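The long way round to Telness

I have been wanting to write about the hillfort at Telness for ages, and now that my boots have finally dried out I'm going to do it properly, because this is my favourite kind of place: grassy, lumpy, windy, and absolutely full of things to puzzle over once you get your eye in!

Some background first. I grew up a long way from anything like this. Our local idea of an old building was a pub with a verandah, and I still get a silly thrill from putting my hand on a bit of wall that somebody stacked up more than 2,000 years ago. So if you are after a sober guide to the Iron Age, you may want to look elsewhere. If you like being told about ditches by someone waving their arms, stay put.

Getting up there

You start from the gravel lay-by just past Damen farm. There is space for three cars, or four if everyone is friendly. Go through the gate, keep the stone dyke on your left and follow it until it gives up, then head for the saddle between the two hills. Most people go straight up the front from there, and I did too on my first visit, and it is a slog. This time I went the long way round by the burn and came at the fort from the east, and oh, what a difference. You come over a little rise and the ramparts are all there at once, one behind the other, with the low sun picking out every dip.

It took me 47 minutes from the car to the outer bank, with a fair bit of stopping to look at things. Go in November if you can. The bracken has died back by then and you can read the ground like a map (in July you can lose a whole rampart in the stuff, and possibly a leg).
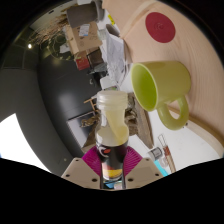
What you are looking at

Telness is what's called a multivallate fort, a grand word meaning it has more than one line of defence. There are three banks on the east side, with ditches between them, and only one on the west, where the slope drops away so steeply that anybody attacking from there would have arrived too puffed to fight.

The inner bank is the star. Where sheep have worn the turf away you can see the stone core, and in one spot near the northern end a proper run of facing survives, four courses high and beautifully laid. I crouched in front of it for far too long. Each stone has been chosen to sit across the joint of the two below, just as you would do it today. Whoever built it had done plenty of walls before.

The middle bank is more of a grassy swell, and a lot of its stone has gone. I suspect the dyke you followed up from the farm has a fair bit of Iron Age in it! You see this all over the hills around here. People needed stone, and there was a great heap of it handy.

The entrance

Here's the bit I went back for. The gaps in the three banks do not line up. You come in through the outer one, then have to turn and walk along the ditch with the middle bank looming over your right shoulder before you find the next gap, and then the same again in the other direction. I walked it slowly, in and out, several times, and each time I noticed how exposed you are. For those built to carry a shield on the left arm, your right side is wide open to whoever is standing up top.

Now, whether that was the point is another matter. There is a good argument that these winding entrances were as much for show as for fighting. Imagine coming up with cattle to trade, or to ask for somebody's hand in marriage, and being made to parade back and forth under the eyes of the whole neighbourhood before you got in. I rather like that version. Both could be true, of course.

I had meant to write this section up the same night while it was fresh, but I spent the evening trying to turn my scribbled plan into something another person could follow. My paces had wandered, my north arrow was pointing somewhere near east, and I had drawn the inner gate twice. 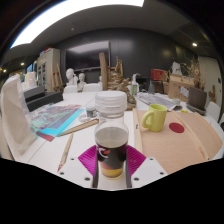
Inside the inner bank the ground levels off into an oval, 40 paces across at the widest, and this is where you want to slow right down. There are house platforms in here. At first all you see is grass, then you spot one shallow scoop with a level floor and a slight lip on the downhill side, and suddenly they are popping up all over the place. Each one would have held a timber roundhouse. Sit down in one of the scoops and the wind goes straight over your head, and you begin to see why a person might choose to live up there.

A few of the platforms overlap, so they can't all have been in use together. Somebody's house fell down or was taken down, and a new one went up half across it. I could have spent the whole afternoon working out which came first, and next time I might.

How it compares

I keep being asked whether Telness is better than Testutmont, which is bigger, better known and has a car park with a lid on the bin. Testutmont is splendid and I would send anyone there for the view. But it was quarried hard on its southern side, and a lot of what you walk on is path. At Telness you get the fort more or less as the weather has left it, and I had it to myself apart from 10 very indifferent sheep and a buzzard.

Practical odds and ends

Wear gaiters. The stretch beside the burn is boggy even after a dry spell. Please keep off the exposed facing on the inner bank, as it would only take one boot to bring it down. There is no signal past the saddle, so save your map before you set out. Dogs need to be on a lead because of the sheep. The tearoom in the village shuts at 4 pm and does a cheese scone the colour of a traffic cone, which I recommend with all my heart.

I carry a cheap pair of binoculars on these walks now and I can't believe I went so long without them. From the top of the inner bank you can pick out the next fort along the valley, a faint ring on a green hill, and I'm already looking at the map to see where you would leave the car.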